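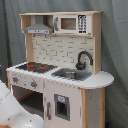
Astargate 열쇠 관리함 (교정시설·유치장용)
제조 Plistwood / 국내 공급 Wolevbridge
최종 수정 2019-02-28

교도소, 구치소, 경찰서 유치장, 법원 대기실용. 벽부형. 고리 19개. 고리마다 개별 잠금. 누가 언제 어느 열쇠 뺐는지 전부 기록됨.
일반 사무실용 찾으시면 다른 페이지로. 이건 무겁고 비쌉니다.

재고 있음. 단 좌측 경첩은 주문 제작, 5월 입고분부터.

주요 사양

폭 560mm, 높이 720mm, 깊이 180mm
본체 냉연강판, 분체도장, 색상은 회색 하나
문짝 강판 + 관찰창(폴리카보네이트). 창 없는 문 선택 가능, 추가금 없음
인증 방식: 개인번호 + 카드. 지문은 옵션
기록 저장 2,000건, 꽉 차면 오래된 것부터 덮어씀
정전시 내장 배터리로 약 400회 개폐
비상 기계식 열쇠 두 개 동봉 (복제 불가 번호, 분실시 실린더째 교체)
전원 220V, 어댑터 내장형
중량은 견적서에 표기. 문 종류따라 다름

왜 고리마다 따로 잠그나

예전 방식은 문만 열면 안에 있는 열쇠가 다 손에 닿음. 사동 열쇠 가지러 온 사람이 무기고 열쇠도 집을 수 있다는 얘기. Astargate는 문이 열려도 본인 권한 있는 고리만 풀림. 나머지는 그대로 물려 있음. 억지로 당기면 경보, 당직실로 신호 감.
반납도 마찬가지. 자기 자리 아닌 데 꽂으면 안 잠기고 화면에 자리 번호 뜹니다. 교대 시간에 바쁠때 제일 많이 틀리는 부분이라 소리도 같이 나게 했음. 야간엔 소리 줄일 수 있고 완전 무음은 안 됨.

미반납 알림

근무조별로 반납 시각 지정. 지나면 1차 알림, 그래도 안 오면 당직 책임자 쪽으로 2차. 호송 나간 조는 예외 시간 따로 걸 수 있음. 메뉴에서 "외부근무" 고르면 됨. 법정 출정이 길어지는 날은 현장에서 연장 가능, 연장한 사람 이름도 기록에 남음.
알림 간격 최소 5분. 더 짧게는 안 됩니다. 문의 많아서 적어둠.

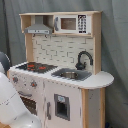 내부 칸 배치는 주문할 때 정하셔야 함. 출고 후 변경은 공장 입고. 기본형은 좌우 두 구역, 왼쪽 일상 열쇠(사동, 복도, 접견실), 오른쪽 통제 열쇠(외곽문, 무기고, 약품실). 장난감 주방 윗선반에 왼쪽은 회색 후드, 오른쪽은 흰 전자레인지, 그 정도로 확실히 갈라져 있어야 급할 때 손이 안 헷갈립니다. 칸막이는 용접이라 흔들림 없음. 구역별 색 라벨 동봉, 글자는 직접 쓰셔야 해요. 구역 하나로 트는 것도 되는데 권하지 않음. 감사 때 설명하기 번거로움.

설치 조건

콘크리트 벽 또는 조적 벽. 석고보드 단독은 불가, 보강판 먼저 대야 함. 보강판은 당사 판매품 아님.
앵커 6점 고정, 앵커는 제품에 포함. 후면 배선이 기본이고 측면 배선은 보호관 필수.
바닥에서 관리함 아랫변까지 높이는 1,100mm 권장. 휠체어 사용 직원 있으면 낮춰도 됨, 도면에 표시해 주세요.
수용자 동선에서 보이는 벽은 피할 것. 관찰창 있는 문이면 특히. 위치가 애매하면 창 없는 문으로.
설치 소요 반나절. 작업자 신원 확인 서류는 방문 전에 미리 보내드립니다. 공구 반입 목록도 같이. 반출할때 목록 대조하니까 담당 직원 한 분 입회 부탁드려요.

통신

기본은 단독 동작. 외부망 연결 없음.
관제실 연동은 Ansari 모듈 별매. 유선만 지원, 무선 안 됨. 앞으로도 무선 계획 없음.
기록은 USB로 내려받기, 파일 형식 CSV. USB 단자는 문 안쪽에 있고 관리자 권한으로만 열림. 단자 자체를 막아달라는 기관은 주문서 비고란에 적으면 막아서 보냄. 그럴 경우 기록은 화면 조회만 되고요.
사용자 등록은 관리자 2인까지 가능, 일반 사용자 등록 한도 2,000명. 퇴직자 삭제해도 과거 기록의 이름은 그대로 남음.

고리와 봉인

열쇠 묶음은 봉인 링에 끼워서 씀. 링은 한번 조이면 절단해야 열림. 링 크기 두 가지, 소형은 열쇠 네 개까지, 대형은 여덟 개까지. 기본 동봉은 소형. 대형 필요하면 수량 적어주세요.
수갑 열쇠처럼 작은 건 소형 링에 단독으로 거는 걸 추천. 묶으면 엉켜요.
링 여분은 열 개 단위 판매.

관리

문 고무 패킹 1년에 한번 확인. 카드 읽는 부분은 마른 천으로만. 소독제 직접 뿌리면 표면 뿌옇게 됨, 보증 제외.
배터리 3년 교체 권장. 교체품은 Wolevbridge에서만, 시중 제품 끼우면 충전 회로 꺼짐.
시계는 한달에 한번 맞춰주셔야 기록 시각이 정확함. Ansari 모듈 있으면 자동.

보증 및 반품

본체 3년, 배터리 1년, 문 관찰창은 파손 형태 보고 판단. 충격 흔적 있으면 유상.
벽에 고정하기 전까지 반품 가능. 앵커 구멍 뚫은 뒤엔 교환만. 좌측 경첩 주문품은 반품 불가.
비상 열쇠 봉투 개봉한 제품도 반품 안 받습니다. 개봉 전에 봉투 번호랑 인수증 번호 맞는지 꼭 확인하시구 이상 있으면 바로 전화.

견적

공공기관 견적서는 기관명, 설치 주소, 수량, 문 종류, 경첩 방향 적어서 견적 양식으로. 사업자등록증 사본은 담당자가 회신할 때 첨부함. 분할 납품 됩니다. 구형 관리함 철거는 별도 금액이고 철거품은 현장에 두고 옵니다, 폐기는 기관에서 처리.
가격은 웹에 안 올림. 전화로도 안내 어렵고 양식으로만 받아요.

같이 주문하는 품목
봉인 링 소형 / 대형
링 절단기 (보관함 포함)
Ansari 관제 연동 모듈
창 없는 교체용 문짝
비상 열쇠용 벽부 봉인함

설명서 PDF와 앵커 위치 도면은 자료실에 있음. 도면은 우측 경첩 기준이니 좌측 주문하신 분은 따로 요청하세요.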